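Planning and Budgeting for Automation Equipment
Unit 6 handout: Hand-held grippers and the cost of a collection station
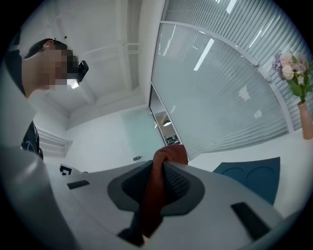

1. Purpose of this unit

Students who completed Unit 5 prepared a purchase request for a fixed robot arm. This unit applies the same method to a smaller item, the hand-held gripper, used by a person at a table to record how a task such as handling cloth is done. The unit price is low in comparison with an arm, and for that reason departments tend to approve it quickly and to plan for it poorly. The notes below should be read before the January planning session, which is led by Rasha Hattar.

2. What is being bought

A request that names only the gripper is incomplete. The operator in the photograph is wearing a head-mounted device as well as holding the tool, and the work takes place at a table with household articles on and around it. Each of these belongs somewhere in the budget. For this course, a station is divided into four cost groups:

Capital items: the gripper, any head-worn device, the computer that receives the recordings.
Wearing parts: finger pads, straps, cables, batteries.
Task materials: cloths, mats, containers and other objects to be handled.
Room and labor: the table, the lighting, the hours of the operator and of the person who checks the recordings.

Wearing parts are the group most often left out. Textured finger surfaces are consumable. A supplier who cannot quote a price for replacement fingers should be asked to do so in writing before the order is placed.

3. Worked case: the Flida station

The Flida training workshop requested two complete stations. Fouad Khoury obtained quotations from Broditz and from Daher on the same specification. The Broditz quotation was $3,477 per station, including a spare set of fingers and delivery. The Daher quotation was lower, but excluded the mounting parts, the spare fingers and the first year of repairs. When these were added, the two offers differed by less than the cost of shipping.

Annual running cost was set at $1,087 per station, covering wearing parts and task materials only. Labor was carried on a separate line, as the workshop already employed its operators.

For two stations, the first-year request was therefore:

Purchase: $6,954
Running cost: $2,174
Total before labor: $9,128

Students should note that the workshop did not ask for a discount on quantity. Two units is a small order, and Mr. Khoury judged that a longer repair period was worth more than a small reduction in price. Opinions on this differ, and the point may be raised in class.

4. Planning the materials

Soft articles deserve their own line. Cloth creases, fades and frays, and a task recorded with a new cloth is not quite the same task after long use. The Flida plan allowed for 100 cloths in the first year, bought in mixed colors and weights. Rigid objects last longer, but they should still be listed, with a note of which are fragile.

The room should be inspected before the order is signed. Glass walls, blinds and bright ceiling lights can all affect what a camera records, and changes to a room are seldom charged to the equipment budget unless someone has asked for them in advance. Yoon-hee Choo's inspection form, used in Unit 4, is suitable without changes.

5. Storage and licenses

Recordings must be kept somewhere. At Flida the files are held in Notedero, the workshop's own archive, and the storage charge is paid centrally. Where no central arrangement exists, the charge belongs in the request – and it continues after the equipment itself has been retired.

6. Assignment

Prepare a first-year request for one station in a workplace of your choice. Use the four cost groups in Section 2 and state labor separately. Attach two quotations adjusted to the same specification, and explain each adjustment in a sentence. Requests that compare unadjusted prices will be returned.

Drafts go to Kieran Bellamy for comment. Final versions are submitted to Randa Haddadin at the course office by 4:00 p.m. on the day of the planning session.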